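3.2 Surface samples and gloss measurement

Light-colored work surfaces are often chosen for shared rooms on the basis of small catalog swatches, yet reflected glare depends on the size of the surface and on what surrounds it. We therefore compared swatch readings with readings taken on full tabletops. Swatches were supplied by Dravcombe and Grerkeditz, and each was cleaned with a dry cloth before measurement. Lamp output was held at 2,300 lumens throughout. Following Sarmiento, we took gloss readings at 10 points on each surface and discarded the highest and the lowest.

Patterned finishes need separate treatment. A veined top does not return a single value, and the spread between readings grows as the contrast of the veining increases. Where the veining is faint, as on the beige, marble-like top in Figure 2, the pattern can be ignored and the mean used directly. Strong veining was handled by sampling the ground color and the veins apart and weighting them by area.

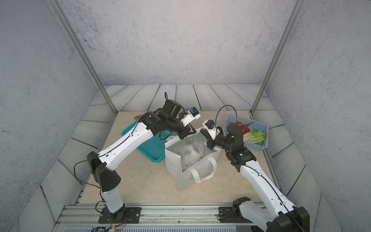

Figure 2. Beige, marble-like tabletop with gray surroundings.

The weighting step was carried out in Sketeo from scanned swatches. Scans made before May were repeated after the scanner had been recalibrated, and only the second set is reported. Agreement between swatch and tabletop was good for matte finishes and poor for satin ones, where the swatch understated gloss by more than 12 percent. Ghoneim reported a similar gap for painted panels and attributed it to edge effects in small samples. We did not test this directly. Satin finishes are treated as a separate group in Section 4, and their swatch values are excluded from the regression.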